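The case for keeping the odds and ends drawer

Every house I have lived in has had a drawer that could not be named. In my parents' house it was the second one down, beside the cooker, and it held string, fuses, a bicycle bell, dead batteries mixed in with live ones, and the small metal key for bleeding the radiators. In mine it is in the hall. I have been told several times in the past year that I should get rid of it, mostly by people who write about tidying for a living, and I would like to set out why I won't.

The argument against the drawer is easy to state. If you do not know what a thing is, you do not need it. If you have not used it in twelve months, it is rubbish that has not yet been taken out. Storage costs space, space costs rent, and a household that keeps a bag of assorted washers is paying every month for the use of those washers. I accept the sums. My objection is to what they leave out.

They leave out repair. Nearly everything in a house fails at a small part first. A kettle lid stops closing when the little peg at the hinge snaps. A blind comes down when a bracket cracks. The large, costly remainder is sound, and whether it goes back into use or into a skip depends on somebody having something in the house that will do the job of the peg or the bracket. Often the right part can't be bought, or can be bought only in a pack with postage that comes to more than a new kettle. The drawer is how the matter gets settled in favour of the kettle.

Last October the shelf in our fridge door dropped at one end. The maker, Horketti, no longer lists the clip that holds it. A seller trading as Wukard had one for £33, used, which I thought high for a piece of plastic the length of my thumb. I went through the drawer and found a clip from a Breltska curtain track that we took down when we moved in. I filed two edges off it with a nail file. The shelf has been up since then and holds milk.

I told this story to my neighbour, Guangming Lu, who mended sewing machines for most of his working life, and he was not impressed by it. His view is that a drawer is the lazy version. He keeps his bits in old tobacco tins, sorted by thread and by size, and he can put his hand on any of them in the dark. He also has a ledger. The tins are numbered and the last number in the ledger is 1688, though many of the early ones have been emptied and given away. I do not have his patience and I suspect few people do. But his tins and my drawer rest on the same belief, that a part may outlive the thing it came from.

That belief has become harder to act on. Many household goods are now glued where they used to be screwed, and when they break they break as one lump, with nothing worth saving. I took apart a Zhong desk lamp in the spring and got out of it one spring, a length of wire and a great many shards. The switch was moulded into the base. My father's lamp, when it finally went, gave up a switch, a flex, a shade ring and four good screws, and I think I still have three of the screws. People who complain that drawers like mine are full of junk should look at what is being put on sale, because the junk starts there.

There is a second thing to be said for the drawer, to do with children. Mine learned what a hinge was by finding one loose and working it back and forth at the kitchen table. They learned that a fuse has a number on it and that the number matters. None of this was planned. A child who has only seen finished objects has no reason to suppose that they are made of anything, and will treat a stuck zip as an act of God.

I will give some ground. Dead batteries should go to the recycling point, and I have taken ours. Keys to houses we no longer live in can go too. I would also throw out any instruction leaflet for an appliance that left the house before the leaflet did, and in our case that was most of them. When I had done all this the drawer shut properly, which it had not done for a long time.

What remains is the hard core: hooks, clips, bits of wire, a castor, the bleed key, which I took with me from my parents' house and which does not fit our radiators. I don't know what most of it is for. I expect to find out one piece at a time, usually on a bank holiday when the shops are shut.

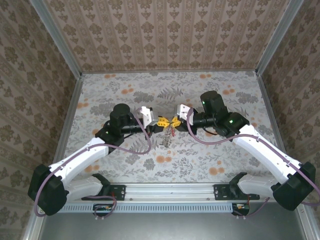
A yellow plastic piece, perhaps a clip, a short red wire and a small greyish coil-like item: the sort of thing worth keeping.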